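Kurz vorweg, weil ich dauernd danach gefragt werde: Ja, der Datensatz darf weiterverwendet werden, und nein, die Filme selbst sind nicht drin. Nur die Figuren, und die dafür ziemlich gründlich!

# Tristari-Figurenverzeichnis

Ich sammle hier alles, was in der Zeichentrickreihe *Tristari* einen Namen, eine Stimme oder wenigstens einen wiedererkennbaren Hut hat. Angefangen hat das als Textdatei neben dem Sofa, inzwischen sind es 1168 Figuren in einer CSV und eine zweite Tabelle mit 1732 Beziehungen (Eltern, Geschwister, Erzfeinde, „hat einmal ein Boot geliehen“ und so weiter). Wer die Reihe nicht kennt: Es geht um das Inselreich Imow, in dem Otter, Dachse und ein sehr alter Kranich um das Leuchtfeuer von Stumach streiten. Klingt albern, ist es stellenweise auch, aber die Familienverhältnisse sind komplizierter als in jeder Königssaga.

## Was drin ist

- `figuren.csv` – eine Zeile pro Figur
- `beziehungen.csv` – wer mit wem, gerichtet, mit Typ und erster Folge
- `namen_alt.csv` – Schreibvarianten und Spitznamen
- `quellen.md` – woher ich was habe

Die Spalten in `figuren.csv`:

| Spalte | Inhalt |
|---|---|
| `id` | laufende Nummer, bleibt stabil |
| `name` | Hauptname in der deutschen Fassung |
| `art` | Tierart, klein geschrieben |
| `herkunft` | Insel oder Dorf, sonst leer |
| `debut` | Staffel und Folge, z. B. `2x07` |
| `kanon` | `serie`, `film`, `buch` oder `unklar` |

## Zur Spalte `kanon`

Die hat mich die meisten Nerven gekostet. Die Serie hat 40 Folgen, dazu kommen zwei Filme und die Begleitbücher, und die widersprechen sich munter. Im zweiten Film ist Rojanasak der Onkel der Otterzwillinge, in den Büchern ihr Großvater, und in der Serie nennen sie ihn einfach „Alter“. Ich habe mich für die Serie als oberste Instanz entschieden und trage abweichende Angaben als eigene Zeile in `beziehungen.csv` ein, mit dem Vermerk der Quelle. Wenn ihr das anders haben wollt, filtert einfach nach `kanon` – dafür ist die Spalte da.

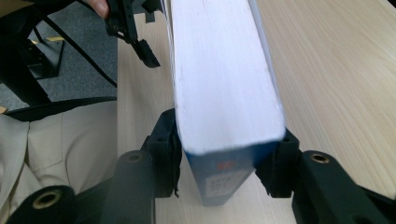 *Ein gebundenes Buch*

Die Bücher zitiere ich in `quellen.md` immer in dieser Form, also Band und Seite der gebundenen Ausgabe. Das Taschenbuch hat eine andere Seitenzählung, bitte nicht mischen! Ich hatte das am Anfang selbst durcheinander und habe einen halben November damit verbracht, die Dachsfamilie aus Stumach wieder auseinanderzusortieren.

## Bekannte Macken

- Bei etwa 13 Figuren weiß ich die Tierart schlicht nicht. Da steht `unbekannt`, bitte nicht raten. „Sieht aus wie ein Marder“ hatte ich schon zweimal im Issue-Tracker.
- Die Nebelgeister aus der Leuchtfeuer-Folge sind als eine einzige Figur eingetragen, obwohl sie später einzeln sprechen. Das will ich irgendwann trennen.
- Rojanasak taucht als Küken in einer Rückblende auf und hat trotzdem nur eine `id`. Das ist Absicht.
- Umlaute: Alles ist UTF-8. Wenn Excel daraus Salat macht, beim Import die Kodierung von Hand einstellen.

## Benutzen

```python
import pandas as pd

figuren = pd.read_csv("figuren.csv", dtype={"debut": str})
print(figuren[figuren["herkunft"] == "Stumach"])
```

Mehr braucht es nicht. Für Stammbäume nehme ich Graphviz, das Skript liegt unter `tools/stammbaum.py` und ist wirklich nicht hübsch.

## Mitmachen

Korrekturen gern als Issue, am liebsten mit Folge und ungefährer Spielminute, dann kann ich es abends schnell nachschauen. Bei Büchern reichen Band und Seite. Neue Figuren bitte ohne `id` einreichen, die vergebe ich beim Einpflegen. Fan-Fiction kommt nicht rein, auch wenn sie gut ist (und manche ist richtig gut).

## Lizenz

Meine Tabellen stehen unter CC BY 4.0. Die Figuren gehören natürlich weiterhin den Leuten, die sie sich ausgedacht haben.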